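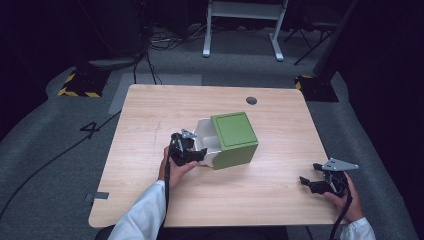 3 min read

How Things Work | Around the House

How does a drawer know where to go?

October 13, 2019
By the Wisholm Home Desk

A drawer is a box that lives inside another box. That is the whole idea, and people were pleased enough with it to put one in nearly every desk, kitchen and bedroom.

Take a small one like the green box with the white drawer. The green part is called the carcass, which sounds horrible but only means the outside of a piece of furniture. The carcass stays put. The drawer goes in and out.

Why doesn't it wobble about?

It does, a bit. If the drawer were exactly as wide as the hole, it would jam. If it were much narrower, it would swing about and get stuck sideways, usually when you were in a hurry. So whoever makes it leaves a tiny gap on each side. Too small to lose a pencil down, big enough to let the drawer move.

The rubbing between the drawer and the carcass is called friction. A little friction is useful. Without any, the drawer would shoot out whenever you tilted the box, and your collection of interesting rubbers would be all over the carpet.

Why does the whole box come with it?

Pull the drawer of a small, light box and sometimes the box simply follows you across the table, like a dog. Your pull is dragging the drawer, the drawer is rubbing on the box, and the box hasn't got enough weight to argue. A chest of drawers weighs far more, so it stays where it is and lets you do the work.

There are two cures. Hold the box still with your other hand, or put something heavy inside. Pebbles are good. Your sister's pebbles are better, but ask.

Where should you push?

In the middle of the front. Push at one corner and the drawer turns slightly, its edges dig into the sides, and it stops dead. Grown-ups then push harder. Drawers have been winning this argument for well over 1,000 years - the Romans had lockable chests and cupboards, and no doubt some of those stuck too.

Try it yourself

Find an empty matchbox, the big kind. Slide the tray out by pushing the middle of one end. Now push it back using only one corner. Feel it catch? Rub a candle stub along the sides of the tray and have another go. The wax fills in the rough bits, and old wooden drawers can be cured the same way.

Put the candle back afterwards. It probably came out of a drawer.

We use cookies to remember which pages you have read. They are not the eating kind. Accept | Change settings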